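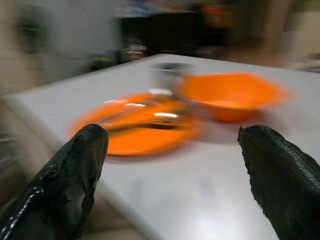

Votham Increment Borer, 16-inch: review after one field season

I bought the Votham borer to replace an older Heltik that had lost its edge. My work is dating old burns in dry pine forest, and most of it comes down to coring trees near fire scars and counting rings back in the office. Between May and November I took 709 cores with the Votham, nearly all of them in ponderosa pine and Douglas-fir, at elevations up to 2643 meters.

The bit starts well. On the Heltik I had to lean hard on the handle to get the threads to catch in thick bark. With the Votham I chip away a little bark, press with one palm, and it bites within two turns. The cores come out clean and in one piece in sound wood. In punky wood near a scar face they still break, as they do with every borer I have used.

The extractor is the weak part. It is thin and bends if you push it in at any angle. I bent the first one in June and ordered a spare from Tiedemann, which took 26 days to arrive. The replacement is the same design. I now carry it in a length of plastic pipe and have had no more trouble.

The handle doubles as the case, as usual. The end cap is threaded and seals better than the push-on cap of the Heltik. The clip that holds the bit in the handle was stiff for the first few weeks and then loosened to about where it should be.

Sharpening: the maker says to send it in. Orsolya Tóth, who runs the ring lab downstairs, did ours by hand with a conical stone after roughly 900 cores between this one and a second unit. It cut like new afterward. If you have not done this before, practice on a worn-out bit first, as it is easy to take the edge off center.

Two smaller points. The coating on the shaft wears off near the threads, and after that it needs to be wiped down and oiled each evening or it will spot with rust. The beeswax supplied with it is too hard to be useful in cold weather. I used a block from Grakitz, which goes on easily.

The price is higher than the Heltik by a fair amount. For a few dozen cores a year I would keep the cheaper tool and buy a good stone. For a full season of scar work I would buy the Votham again - with two extractors in the first order.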